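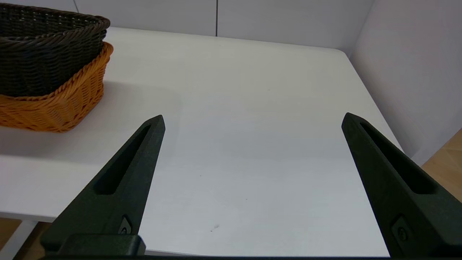 At the white table, Rurdale, October

Cheng-en Yang has walked the old drovers' path to Sakov 100 times, and he still can't talk about it sitting down. "You come over the top and there's the whole valley – it gets me every time!" he says, already hunting for his map. He started going four years ago, mostly for the birds, and soon got hooked on the place names. 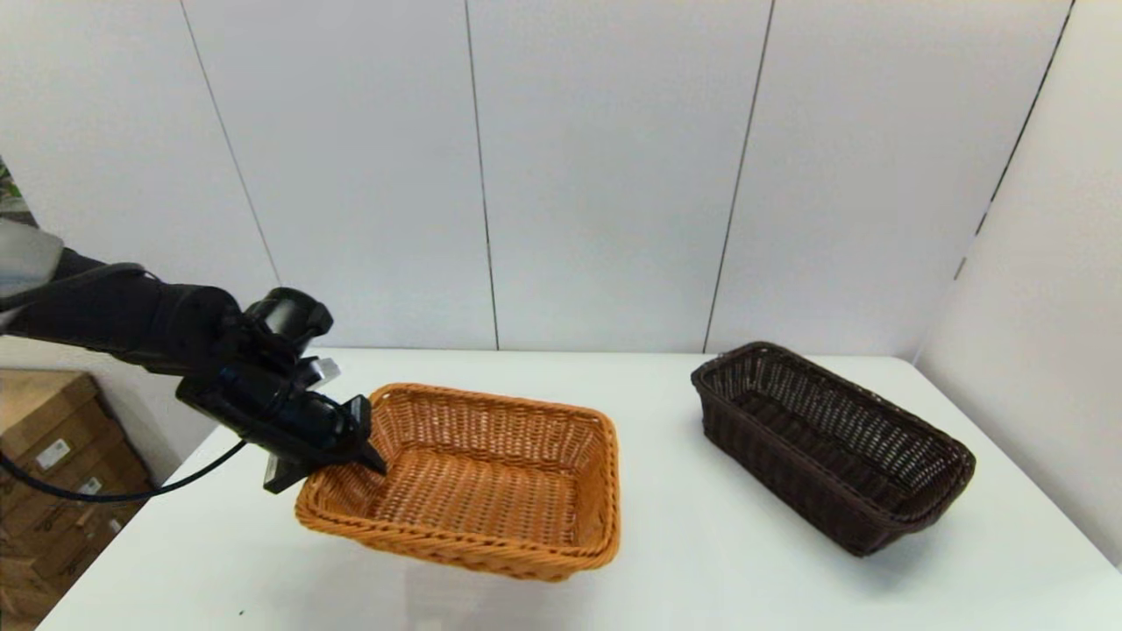 Yorath thinks the path is best in rain, and told me so twice. Yang laughs at that. "Fine, but bring dry socks," he says. His next walk is five miles, with a stop for soup, and I've already said yes.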